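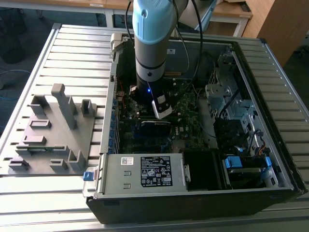

Skutport changed its rules for small channels in August, and my channel no longer earns anything. I got the email at 2 in the morning and read it on my phone. From now on a channel needs 2,000 followers before it gets any share of the ad money. I had 89 fewer than that. My videos are long and slow, mostly old PC repair, the kind of thing where a desktop tower lies on its side with the cover off and you look at a green motherboard and a row of blue slot brackets while I talk. I never expected a crowd for that. But it was paying my hosting bill and part of my internet, and then it wasn't.

I wrote to support and asked if channels already in the program could stay in. The reply was the same text as the email, with my name at the top. I wrote again and got a link to the help page. The help page had not been updated and still listed the old number.

I know other people have lost a lot more. Darcy Cormier, who runs a sewing machine channel out of Flillstead, had it down as real income on her taxes. She was over the limit on followers but under it on something called active watch share, a figure she can't see anywhere in her dashboard. She asked what hers was and they told her it was not available to creators. She has moved her new uploads to Hereo and left the old ones up on Skutport with a note in each description. 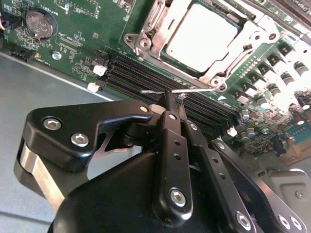

Memory slots, with the CPU socket just above them.

So I spent the past few weeks looking at Hereo too. It's smaller and the search is bad. If you type in the exact title of a video you will usually find it, but if you type in what the video is about you get whatever was uploaded that day. Comments load slowly. There is no way to make chapters, and that matters for repair videos because people want to skip straight to the part they are stuck on.

What it does have is a plain payment page. You see how many people watched, what the ads brought in, and what your cut is. Viewers can also pay a channel directly, and Hereo keeps 15 percent of that. I can do the math on it myself and it comes out right, and I could never say that about the Skutport statements.

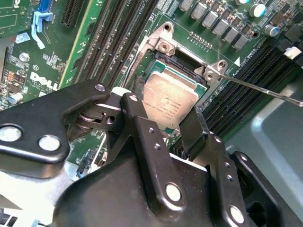

The other choice is to put the files on my own site and skip the platforms. I priced it. Storage is cheap, but sending video out to people costs money every time somebody presses play, so a good month would cost me more than a bad one. I would also have to learn to run it and fix it when it breaks. I already fix enough things.

For now I am doing both. New videos go to Hereo first and to Skutport a week later. I use a program called Sandhu to do the uploading - it keeps the titles and descriptions in one list and sends them to each site, so I only type them once. It chokes on long file names and it dropped the subtitles on two of mine, so check your uploads if you try it.

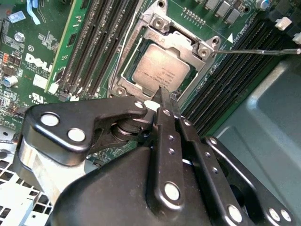 A few people have asked why I don't just ask everyone to follow me until I get over the line. I did mention it once at the end of a video. Some did, and thank you for that. But I don't want to spend the first minute of every video on it, and the line has moved once already. If I get there by next spring it may be somewhere else.

If you watch on Skutport, nothing changes for you except the week's wait. The ads will still run, by the way. They run on all the channels under the limit, and Skutport keeps that money. I checked the new terms and it's in there, near the bottom.

The power supply video is next. I still have to redo the sound on the second half.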